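Clumamgate, release 2, reviewed after a month of tissues

I was promised a method that would let a robot arm handle "everyday deformable objects with confidence". I have met people who can't do that. Still, Younes Cherkaoui put the code up with instructions that a tired person can follow, so I gave Clumamgate a desk, an arm and most of September.

The idea is simple enough to explain over lunch. Most grasping methods look at a thing, decide where to pinch it, and go. Clumamgate looks, goes, and then keeps asking itself whether it still believes in the plan. Each short stretch of movement comes with a doubt score. When the score climbs past a limit you set, the arm slows and plans again from whatever it can see at that moment. The paper calls this gating. My mother calls it dithering.

You train it on demonstrations. I recorded 132 of them, which took two afternoons and a good deal of tea. The task was pulling tissues from a soft pack and laying them on the desk. Tissues are a cruel choice: they weigh nothing, they have no fixed shape, and they go wherever the air goes.

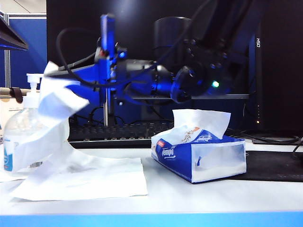
**Does it need a special gripper for thin material?**

Any two-fingered gripper will do, provided the tips are narrow and close evenly. The method learns how far to shut them from your demonstrations, so sloppy demonstrations give you a sloppy pinch.

## Setting up

Installation took me an evening. The guide is well written up to the point where you calibrate the cameras, where it becomes a haiku. I had to work out for myself that the fixed view and the wrist view want separate exposure settings, and that the default for the wrist is far too generous over a pale desk. If your worktop is white, turn it down before you record anything. I did it afterwards, and so recorded everything again.

I'd also suggest training with your normal clutter left out. My first attempt used a spotless desk and produced a model that was very good at spotless desks. Put a keyboard back in and it behaved as though someone had moved the sea.

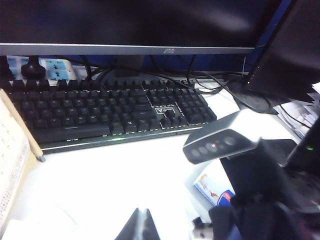 Training itself ran for 6 hours on one ordinary graphics card, and the loss curve went down in a pleasingly dull way. The settings file has a great many options, of which two matter. One is the doubt limit. The other is how many steps the arm commits to before it checks again. Leave the rest alone. I didn't, and lost a weekend to something called "prior warmth".

## How it did

I ran 600 trials on the tissue task, split evenly between Clumamgate and Vitberg, the older method I'd been using. I counted a success when one tissue, and only one, came out and ended up on the desk.

| Method | Trials | Successes |
|---|---|---|
| Vitberg | 300 | 171 |
| Clumamgate | 300 | 243 |

That's a proper gap, and bigger than I'd expected. Most of the gain comes at the pull. Vitberg tends to close on air and then carry the air carefully across the desk. Clumamgate more often spots that it's holding nothing and goes back for another try.

What it doesn't fix is the double. When two tissues come out together, the doubt score stays serenely low, because as far as the model is concerned it has a tissue and life is good. Thirty-one of its failures were doubles. I'd like to see some work on that in the next release.

The other grumble is speed. Slowing down when unsure is sensible, but fast swings between one spot and the next also smear the wrist view, the smear raises the doubt, and the arm brakes in mid-air over nothing at all. It's like being driven by someone who has just remembered the oven.
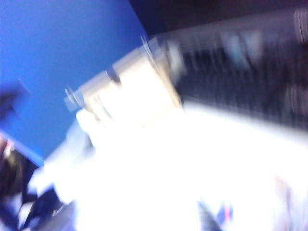

**Can you stop it braking during fast moves?**

Set the gate to ignore the wrist view above a chosen joint speed, and let the fixed camera carry it until the arm settles. The option is called `gate_mute_speed`; it's off by default, and in my runs it got rid of most of the pauses without costing any successes that I could see.

## Against the others

I tried Koutsoukos briefly. It is quicker than either and wants several times the demonstrations, and I have only so many afternoons. Lulamus I couldn't get to build. If you have, please write to me, and include the compiler version.

## Worth your time?

For cloth, paper, bags and anything else that flops, I'd say so, with the caveat that I've only tested the paper. For rigid parts in known places it's overkill, and Vitberg will be done sooner. The documentation gets a pass, apart from the haiku. I'm keeping Clumamgate installed for now and moving on to napkins, which I'm told are easier, by someone who hasn't tried.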